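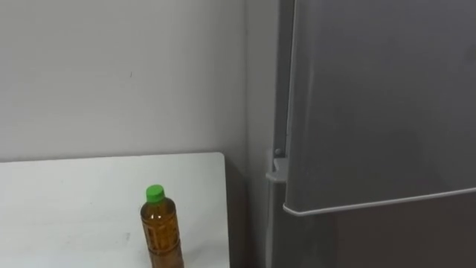

Kalter Tee gehöre nicht auf den Tisch, sondern ins Türfach, und zwar sofort, findet Marcela Hrnčiar. Da streiten wir uns seit Jahren! Ich mag es nämlich, wenn in der Küche etwas griffbereit steht – und ein weißer Tisch direkt neben dem Kühlschrank lädt doch geradezu dazu ein, alles erst mal abzustellen. Einkäufe, Post, die halbe Butter, was man eben gerade in der Hand hat.

Im Juni habe ich mir trotzdem vorgenommen, die Fläche jeden Abend komplett freizuräumen (ja, auch den Tee). Zwei Wochen wollte ich durchhalten, geworden sind es 52 Tage, und ich bin immer noch ein bisschen stolz.
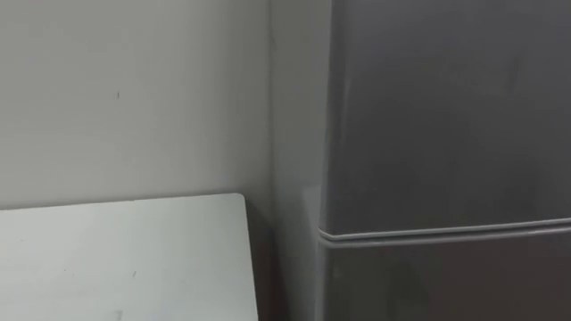
Am meisten überrascht hat mich, wie gern ich morgens in die Küche komme. Ich stelle meine Tasse hin, schneide Brot, wische einmal drüber und fertig. Bei den grauen Schlieren hilft mir ein feuchtes Tuch mit einem Tropfen Spülmittel, bei den hartnäckigen Pünktchen etwas Natron. Und der schmale Spalt zum Kühlschrank? Da komme ich mit dem Besenstiel und einer alten Socke hinein – Großmutters Methode, klappt wunderbar! Nur der Tee steht mittags wieder draußen.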